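Our district voted last month to drop letter grades in the two middle schools, and my son's class at Skultgate is the first to go through a full term without them. I went to the parent meeting in November expecting to be against it. I came home undecided.

The system is simple enough on paper. Each subject has a list of skills, and the teacher marks each one as not yet, getting there, or secure. There is no average. Math has the longest list. Reading has the shortest, and to me it is also the vaguest.

Maribeth Manalo teaches seventh grade science and took most of the questions. She said the old report cards hid too much. A kid could carry a B all year and still be unable to read a graph. Under the new one she can see the gap and so can we.

The cost came up too. The district paid $900 per school for the reporting software and got 312 families signed up before the first reports went out. A father behind me asked what happens when these kids get to high school, where the grades are still letters. The answer was that the high school is looking at it. I wrote that down and put a question mark next to it.

My son says he likes it because he can't compare himself with his friends as easily. He also says he has stopped worrying about quizzes, and I am less sure I like that. 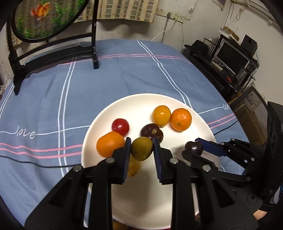
Filed under: Schools and Parents

First reports came home at the end of the term. His ran to four pages and I read it twice. Two skills in math were marked not yet, both to do with fractions, so we have been working on those after dinner. A letter grade would not have told me that. I still want to know what the high school plans to do, and I've emailed Imani Esposito at the district office to ask.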